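Low Voltage Wiring, Handout 4: Terminating and Testing a Cable Run
Updated 8 Nov 2023

Okay, last time we pulled cable through the Clultport practice wall and everybody went home with drywall dust in their hair. Now we get to the part I like best, which is putting ends on the stuff and finding out if it works.

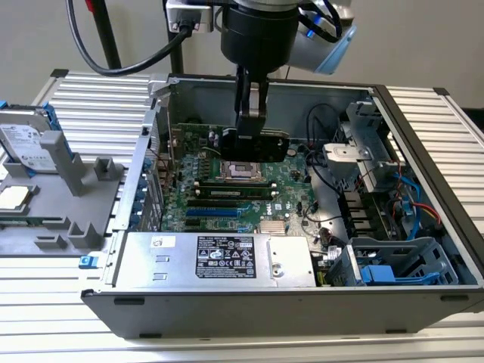

Keep your notes from Handout 3 handy, especially the bit on pulling tension, because a cable that got yanked too hard won't be rescued by a beautiful termination. I say this every April and every April somebody brings me a kinked run and a perfect jack.

Solid or stranded?

Quick refresher. Solid cable has one thick copper wire per conductor. It goes in walls and ceilings and stays put. Stranded cable has a bunch of thin wires twisted together, so it bends happily, and that's what your patch cords are made of. The plugs are different too! The little blades inside a plug for stranded wire poke straight into the strands, while the ones for solid wire straddle the conductor. Some plugs are rated for both, so read the bag before you crimp. If the bag is missing (it's always missing, the bin by the door is a mess and I know it), go get a fresh one.

My strong preference is that you never put a plug on the end of a wall run at all. Put a jack on it, or punch it down on a panel, and use a factory patch cord for the last bit. Cameras and ceiling access points are the usual exception, and we'll get to those in Handout 6.

T568A and T568B

There are two color orders and they both work. What matters is using the same one on both ends. In this class we use B, so write it inside the cover of your notebook:

1 white/orange
2 orange
3 white/green
4 blue
5 white/blue
6 green
7 white/brown
8 brown

A is the same list with the orange and green pairs swapped. If you walk into an older building, pop a jack off the wall and look before you do anything. I once did half a floor in B before noticing the panel in the closet was A, and I got to spend the evening doing that half over again with a cold sandwich for company.

Punching down a jack

Strip back an inch or two of jacket, and go easy with the stripper. You want to score the jacket and then bend it until it splits. If you can see copper, you've nicked a conductor, so cut it off and start over. (That's why we left slack. We did leave slack, right?)

Lay the pairs into the jack following the color label on the side. Check which label you're reading, A or B, because most jacks show both and they sit very close together. Keep the twists going right up to the slot. The standard allows half an inch of untwist for Cat5e and I'd like to see less than that from you. The twists are what keeps one pair from bleeding into its neighbor, and the jack is where people throw them away.

Then the punch tool, cutting edge facing OUT. Say it out loud if you need to. With the blade facing in you'll trim the good side and be left with a neat little row of nothing. Press straight down until it clicks. We have 12 tools, so you'll be sharing, and please don't turn the impact dial up to high on the plastic jacks, they crack.

Length

The whole channel, panel to jack plus the cords on both ends, tops out at 100 meters. Ninety of that is for the permanent part in the wall. A full box is 1,000 feet, so you get three long runs from it at most, and in real life you usually get a pile of short ones and an annoying leftover. The footage marks printed on the jacket are your friend. Write down the number at the start and at the end of each pull and subtract. I ordered 2,000 feet for the Mendoza building job, used 2,070 when all was said and done, and had to go begging for the difference. Add up your runs first, then add extra for service loops and mistakes.

Testing

We have two kinds of tester on the cart. The small Narix is a wire mapper. It tells you that pin 1 goes to pin 1 and so on, and it will flag opens, shorts and crossed pairs. It won't tell you how fast the link can go. The Bornirer is the fancier one, it measures length and crosstalk and takes a while to warm up to (me, I mean, I still have to look up the menus).

Things you'll run into:

Open: a wire isn't making contact. Re-punch it first, it's nearly always that.
Short: two conductors touching. Look for a stray whisker of copper at the jack, or a staple through the cable.
Reversed pair: the two wires of one pair are flipped at one end. Easy fix.
Split pair: the sneaky one. Every pin lands in the right place, but the wires came from different twisted pairs. A basic mapper says pass and the network crawls. If you followed the color list you won't have this. If you made up your own color list, you will.

Label as you go, both ends, same number, before you test. Masking tape is fine in the lab, but on a job use the wrap labels.

For next time

Bring one run from the practice wall with a jack on each end, labeled, plus your footage numbers on paper. I'll test it while you watch. Also read the section on grounding shielded cable, at least up to the part with the bonding bar. It's dry going, but Handout 5 leans on it pretty hard and I don't want to spend the first half hour catching everybody up.

Safety glasses any time you're cutting, please. Little copper ends fly farther than you'd think!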